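The Turquoise Shelf
by Drita Hoxha

By July the money from Tikasetti would be gone, and Kinoshita still couldn't say why the arm did better with a messy table.

She had built the test herself, over a long wet spring in the back office at Fleltby, with a cold cup of tea always somewhere near her elbow. The method was simple enough to explain to her mother, who had asked twice. You taught the arm in a made-up room, and every time it started over you shuffled what stood in front of it – bottles, a trophy, something leafy – so it could never learn the table by heart. 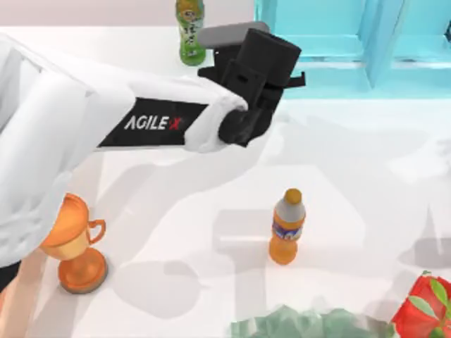 3 min read

"You've given it a prize already," said Plikamlow, leaning over her chair and tapping the orange cup on her screen. He was a kind man who stood too close to monitors.

"It has to put things away first," she said, and started the next batch of 200.

They ate their sandwiches while the runs went by. When she had trained on a bare table, with one bottle and plenty of light, the arm had managed 50 out of 200, and she had gone home that night and scrubbed the oven just to finish something. Now she watched the tally climb past that before she had gotten through her apple, and she put the apple down very gently, as though it might disturb the count. 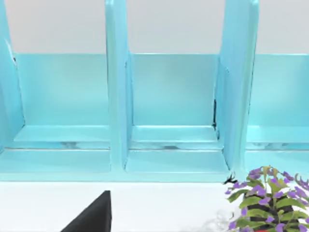

The shelf in Kinoshita's made-up room, with its compartments empty.

"Maybe it's like my grandmother's kitchen," Plikamlow said. "I could find a spoon in there blindfolded, and I was no use at all in anybody else's."

She wrote that in her notebook, under run 1533, and then crossed it out and wrote it again more neatly. It wasn't a result – she would need a good many more batches, and a graph – but her mother would like it. She reached for her tea, found it cold, and drank it anyway while the next batch loaded.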